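Spare Room Clear-Out, Clendholm: the gallery

Putting these up fast before I lose the notes. The spare room at the Clendholm house got done over a long weekend, mostly me and Lama Bataineh, with Randa Nassar on the phone telling us what to keep. Captions are short, sorry, typing this between loads of laundry. Family can scroll down for the things still up for grabs.

Started with the bedding. Years of it. Sheets from the Abu Hammour apartment, sheets from before that, two comforters that never had a bed to match. Everything came out of the closet and onto the bed first, then sorted from there. Not the smartest order but the floor was full.

Rules we went by, more or less. Stained or thin goes to rags. Anything with a matching pillowcase stays together, pillowcase folded inside. Clothes that fit no one go in the Grollness bags by the stairs. Kids' art gets looked at before it gets put anyplace, no exceptions, Randa was very firm on this.

The art was the slow part. Lama kept stopping to look. So did I. A lot of it was in with the linens for some reason, flat between pillowcases, which did keep it from creasing I guess. 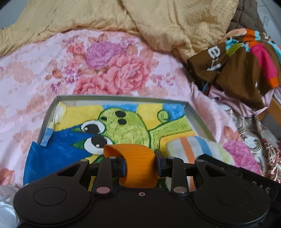 What happens to the paintings that don't get framed?

They go flat in the blue folder on top of the Dukard cabinet, one sheet of plain paper between each, name and year in pencil on the back.

Green creature with the big white eyes, three dots on its head, one hand up. My favorite of the whole lot. Blue, yellow and sky-blue paint behind him. Gray tray, rose print sheet under it. He's getting a frame, already decided, don't ask for him.

The rose sheet. Pink and lavender roses, large ones. This print was on my bed for most of high school and I would know it anywhere. Keeping. Lama wants it for picnics and she can not have it.

Golden-yellow comforter, back of the bed, all bunched up. Took it to the laundromat after, the machine at home is too small and last time it walked itself across the floor. Goes to the guest bed when its done.

Brown quilted piece, the one with the diamond stitching. Argument about this one. Randa says it came from her mother's house, Lama says we bought it new. It stays untill they settle it, so it stays forever.

Striped cloth, white and light blue and orange. Kitchen drawer. Useful size.

Patterned pile over by the wooden bed edge, pinks and beiges and grays. Went through it last. Some for the rag bag, some for Randa to look at when she comes in December. If you think anything in there is yours say so before then.

No pictures of the closet itself, it was too dark in there and I had my arms full. Take my word for it. Top shelf was board games with pieces missing and a bag of curtain hooks. Bottom was shoes. The rail is loose on the left side and needs a longer screw, I wrote it on the list on the fridge so somebody please do it.

The cabinet. Dukard, the tall one, two doors. Left door sticks in summer. We moved it from the hall into the corner by the window and it fits with 2 inches to spare. Everything flat and papery goes on top or in the upper drawer now. Linens underneath. Labels are masking tape for now, Lama has the nice handwriting so she did them, I only did the one that says PILOWCASES and yes I saw it.

Still up for grabs:

Single comforter, plain, no cover. Warm, a bit heavy.

Curtains from the hall, 54 inches wide, lined. Rod not included, the rod is bent.

Hangers, 19 of them, wood. Take all or none, I'm not splitting hangers again.

Board games. Free. Please.

Pickup is from Clendholm, side door, after work is best. If you're over by Grollness instead I can drop things at Randa's cousin's place, just tell me which day. $15 for the curtains and that goes straight to the frame for the green guy. Everything else is free to family.

Hall closet is next, I haven't opened it yet. Will add to this page when it's done, or when I give up. If you have older photos of the room from when it was the sewing room send them over, Lama wants to put them at the top. The scanner at my place works again.

Page last changed Wednesday, May 8, 2019. Fixed the curtain size, had it wrong before.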